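Home | Current issue | Archive | Submissions | About

Filed under: Broadcasting & Audio / Community media

Print this article | E-mail this article

3. From campus booth to paid shift

3.1 The demo as a document

Every presenter we interviewed had made a demo, and almost every one of them was ashamed of it. The usual form is two minutes long, opens with a laugh at something the listener has not heard, and contains a time check that was wrong by the time anyone played it. Station managers say they listen to the first twenty seconds. Presenters, knowing this, put everything into the first twenty seconds, and the rest of the demo is left to look after itself.

We collected demos from student stations at Vundmont and Conneely and asked their makers to talk us through the choices. Few could. One second-year presenter explained that she had left in a cough for warmth. Another had recorded his link 7 times and sent the first take by mistake, and it was the first take that got him the overnight slot at Tokberg.
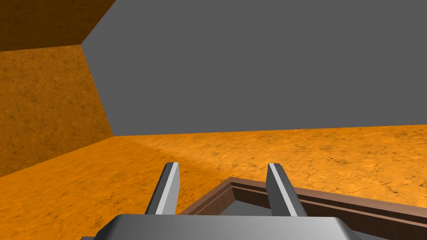

Mathis Marty

The overnight slot deserves a word, as it is where most careers in our sample began and where several of them quietly stayed. It runs from two in the morning until the breakfast team arrives, and the audience is made up of bakers, nurses, taxi drivers and the presenter's mother. Pay at Tokberg was described to us as "a travel allowance, if you live near". The training consisted of being shown the faders and the kettle, in that order.

Still, presenters spoke of these hours with a fondness they did not extend to later and better-paid work. There was room to be bad. A link that fell flat at three in the morning fell flat in private — or near enough — and could be tried again after the next record. Daytime presenters described the opposite condition, in which a weak joke at ten past nine was still being mentioned in the corridor at lunch.

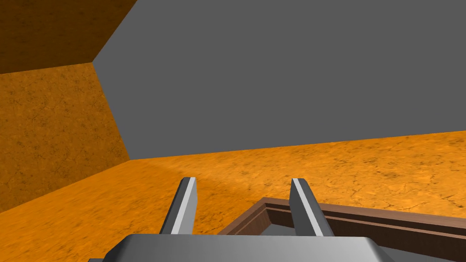
The move to daytime was rarely announced as a promotion. More often somebody was ill. Of the presenters who had made the jump, most had been rung before dawn and asked whether they could "just stay on", and had gone on staying on until their name appeared on the rota. Sylvain Tanguy, whose mid-morning programme at Bamach is now in its fourth year, told us that he has never been formally offered it and would rather we didn't raise the matter.

3.2 What listeners say they hear

We next asked listeners to rate short extracts for friendliness, clarity and what the form called "company". The survey went out in May through the stations' own mailing lists and brought in 972 usable replies, along with a good many requests for songs. Respondents were not told which extracts came from student output.
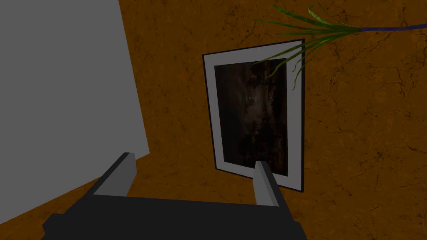
They did not guess well. Student presenters scored below the professionals for clarity, as expected, but slightly above them for company, a result that was received at one station with a long silence. Figure 3 sets out the mean scores on a scale running to 100. The gap on clarity narrows sharply once the extracts containing telephone calls are removed, which may say more about telephones than about training.

Comments were more helpful than scores. Listeners who liked a presenter tended to mention something unplanned: a lost running order, a mispronounced village, a record started at the wrong speed. Those who disliked one used the word "smooth" a great deal. It would be rash to advise new presenters to mispronounce villages, and in any case several of them need no encouragement. We do suggest that stations hiring from demos ask for an unedited half-hour as well — and then listen to it, a step that two managers agreed was sensible and neither had yet found time to take.

Figure 3. Mean listener ratings for friendliness, clarity and company, student and professional extracts.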